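九月 采集记录 卧室场景，床面整理任务

上午把两只手持夹爪重新标定了一遍。左手那只的开合零位比上次偏了一点，闭合时读数不归零，松开外侧连杆的螺钉重新压紧后恢复。右手那只没有动。固件版本两边一致，时间戳对齐用的还是Noémie写的脚本，先拍手对一次，结束前再对一次。

今天的任务清单由Hacer Tokgöz给出，全部是软物：衣服、毯子、枕头，外加少量硬物作干扰。每段限64秒，超时直接截断，不补录。计划录100段，双手与单手各50段。

衣服类先做深色的。深色布料在腕部视角里细节少，褶皱和阴影容易混在一起，标注时最难判断的是夹点到底落在单层还是双层上。

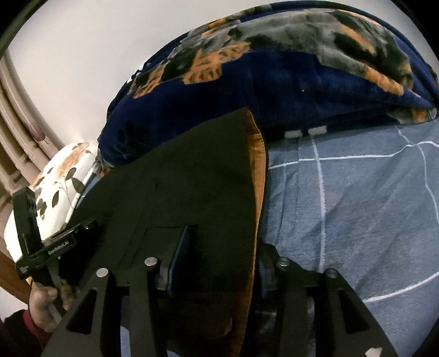
夹取规则重申一下：先夹角，再夹边，不从中间抓。夹爪下探时指面与布面保持斜角，触到床面后回抬一点再闭合。Mahfuz Khan习惯直上直下，他的那几段里指尖把床单一并带起，回放时已标为“误夹”，保留，不删。误夹样本单独放一个目录，训练时是否混入由Raymonde决定。

双手段落的问题在于互相遮挡。一只手进入另一只手的视野后，跟踪偶尔会跳，跳变幅度不大，但轨迹平滑之后看不出来，必须查原始位姿。建议两手间距拉开约一掌，交接动作除外。交接时允许遮挡，但要放慢。

初始状态的随机化仍然不够。我们每次复位都倾向于把东西摆回差不多的位置，模型会把这个学进去。Vernon MacDonald在Rovmont那边的做法是复位的人和操作的人分开，复位的人不看上一段。下午照此试了几段，起始位姿的分布看上去散了些，还没有统计。 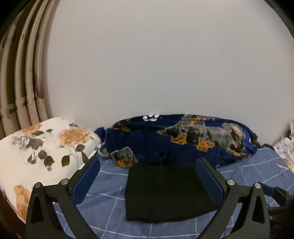
硬物与软物混放的段落要单列一类。夹爪张开量、闭合速度和软物完全不同，操作者在两种模式之间切换时会有停顿，这个停顿会被模型当成动作的一部分。黑色盒状物放在藏青色那卷织物前面时，两者明度接近，分割结果的上沿估计不可靠；织物上印的狗图案带橙褐色，对比明显，特征点多半会集中到图案上去。后续做一组对照，同样的摆法，换浅色盒子。背景墙是素色的，提供不了多少特征，定位主要靠床单上的白色格线和左边的花卉图案，格线随褶皱弯曲，不能当作刚性参考。

数据已拷到Katent服务器，原始视频和位姿分开存放，校验通过。其中2段缺少结尾的对齐拍手，只能用开头那次，漂移未知，暂不入库。

待办：
左手夹爪螺钉加防松胶，过夜再测零位。
问Noémie脚本能否在缺少结尾拍手时直接报错。
标注说明里补上单层与双层夹取的判据，附误夹片段。
下次复位人员由Vernon排，操作者不参与。
浅色盒子还没找，尺寸尽量接近现在这个。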